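Evening Stretching and Neck Stiffness in Dormitory Students
Project report, Movement and Health course
Group members: Kaede Morikawa, Refugio Barrera, Radka Vlachou
Supervisor: Melina Manolakis

1. Introduction

Many students in our residence, Restholm, complain that their neck and upper back are stiff at the end of the day. We sit in lectures, then we sit in the library, and after this we sit in our rooms. In our first group meeting all three of us had the same complaint, so the choice of topic was easy.

The aim of the project was to test if a short stretching routine, done every evening before sleep, can change how stiff a person feels in the morning. We wanted a routine which needs no equipment and very little space. Our supervisor also asked us to look at how well people keep to the routine, and this became the more interesting part of the work.

2. Participants

We invited residents by a paper notice in the kitchen of each floor. 20 students joined. All of them filled in a short health form, and persons with a recent injury of the neck or shoulder were not accepted. Each person signed a consent form and could stop at any time. Three persons stopped in the first week, two because of exams and one without giving a reason. Their answers are not in the results.

3. The routine

The routine has four movements and is done in the same order each time.

Chin tuck. Sit tall on a chair with both feet on the floor. Draw the chin straight back, as if making a double chin, and hold for five slow breaths. The eyes look forward the whole time.

Side bend of the neck. Let the right ear come down toward the right shoulder. The left shoulder stays low. Hold, come back to the middle and change sides. Do not pull on the head with the hand.

Open book. Lie on one side with the knees bent and the arms straight in front of the chest. Lift the upper arm and open it to the other side, and let the head follow the hand. The knees stay together. This movement can be done on the floor or on a firm bed.

Shoulder blade squeeze. Stand with the arms relaxed. Bring the shoulder blades gently together and down, hold and let go. Repeat eight times.

Refugio taught the movements to each participant in person, and everyone received a printed sheet. We asked them to stop a movement if it was painful and to tell us about it. No participant reported pain, but two said that the side bend made them a little dizzy when they did it too fast. We changed the sheet after this and wrote "slowly" in bold letters.

4. Measurement

Every morning the participants marked their stiffness on a line from "not stiff" to "very stiff". In the evening they marked if they had done the routine or not, and where in the room they did it. The diary was on paper. We first tried to use a shared online form, but people forgot to open it.

At the start and at the end Kaede also measured how far each person could turn the head to both sides, with a simple plastic goniometer from the course laboratory.

5. Results

Most of the participants who did the routine on at least five evenings per week marked less stiffness in the last week than in the first. For those who did it less often, we could not see a clear direction. The head rotation became a little larger in both groups. We think that a part of this comes from the second measurement itself, when people already knew the test and were more relaxed.

In total we received 170 diary pages that were complete enough to use. The evenings most often missed were before a deadline. Many participants wrote that they remembered the routine only when they were already under the blanket. They then did the open book on the bed and left out the other three movements.

6. Discussion

Our project has several weak points. There was no control group, the number of persons was small, and stiffness is a personal feeling which depends also on sleep and stress. The type of mattress and pillow was different from room to room and we did not record it, which was a mistake.

If we did the project again, we would put the open book first and make the routine shorter for busy days. We would also ask about reading in bed, because several persons wrote in the comments that this position made their neck tired.

7. Thanks

We thank Katsuhiko Sekiguchi for the loan of the goniometer and for his patience with our questions about angles, and all the residents who kept a diary in April.
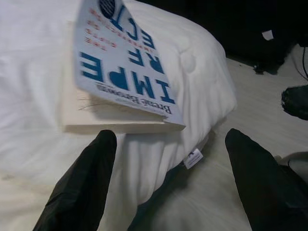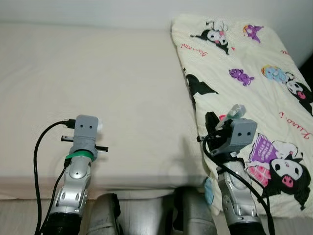
Figures 1 and 2. A paperback on a white comforter; a bed with a folded Kuromi blanket.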